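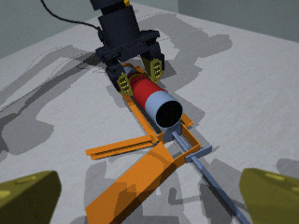
4.2 Seating the cartridge

I'll admit I thought this would be the easy part of the task. The cartridge has to end up lying in the cradle of the caulking gun with the plunger disk against one end of it, and when Jana Kuhlmann and I sketched the benchmark on a whiteboard in January we gave the whole seating phase a single line. It ended up eating most of the winter.

The trouble is that the cradle is open along its length and only a little wider than the tube. If the tube comes down a bit skewed, one rim catches on a rail, the simulator's contact solver pushes back, and the whole gun scoots across the table. A person would put their other hand on the handle without thinking. Our baseline policy (Stevens, described in Section 3) did learn to do that some of the time, but it had no notion of when the second arm was needed and when it was just in the way. So it dithered. We have hours of rollouts of one arm hovering and the other waiting for it, and I don't recommend watching them.

What we changed is pretty small. Dandow keeps the same visual encoder and the same action chunks as Stevens, and adds one extra output per arm that I've been calling the commitment signal. It's a number between zero and one that says how strongly that arm should act on its own plan over the next chunk. When it's low, the arm holds its pose and the other arm's plan gets re-scored as though it were working alone. Ruben Peeters had a fancier version where the two signals were coupled through attention, and it was lovely on paper, but it trained slowly and came out slightly worse, so we dropped it (his numbers are in the appendix if you're curious!).

We trained on 200 teleoperated demonstrations, all in simulation, most of them driven by Yuk-lan Kao, who is a lot steadier on the controls than I am. For each one we randomised the pose of the gun, the colours of the loose blocks and the direction of the light. The blocks have nothing to do with the task. We put them in as distractors after an early policy got attached to the table's corners as landmarks, and we kept them in every evaluation from then on.

Evaluation used 2000 rollouts per policy with matched starting states. I counted a rollout as a failure if the tube wasn't inside both rails when time ran out, or if the gun left the table. Stevens failed 541 of them. I went through every one of those by hand, with Ysaline Charpentier labelling the same set separately, and where we disagreed we sat down with a coffee and argued it out. The biggest group by far was what we ended up calling "lonely placement": one arm goes down over the tube while the other stays up with its gripper open, contributing nothing. Next came rail catches, then a grab bag of odd ones, including a few where the policy seemed to lose interest altogether.

Figure 4 gives a feel for how the two arms share the workspace. The right gripper points down over the middle of the cylinder, and the left one is open above the table with nothing between its fingertips. From a single view like this I can't tell whether the tube is sitting on the orange frame or just above it, and that ambiguity bit us too. Our first success detector worked from one rendered view and was far too generous. We now read the tube pose straight from the simulator state for scoring, though the policy itself still only gets images and joint positions.

Figure 4. Both arms at the simulated workbench. The cylinder is under the right gripper; the gray rod, with the ring at its end, extends to the left of the orange frame. The three blocks are distractors.
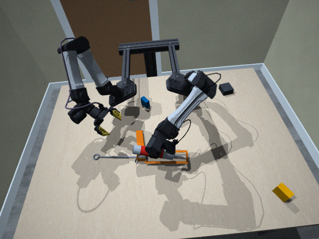
4.3 What the commitment signal learns

I was a bit nervous to plot this, to be frank. Nothing in the loss tells the signal what to mean, so it could easily have settled on something useless like "always one". What we see is a dip in the left arm's signal while the right arm lines up the tube, and then a climb as the tube gets close to the rails. Geert Lambrechts pointed out that the climb starts earlier when the gun begins at a steep angle to the table edge, and once he'd said it I couldn't unsee it. We haven't tested whether that's a real strategy or a quirk of how Yuk-lan drives.

Freezing the signal at one for both arms brought the lonely placements back, so it is doing some work. Freezing it for only one arm gave a muddle that I don't know how to read yet, and I've left those 2 curves out of the main plot. They're in the appendix with the coupled version.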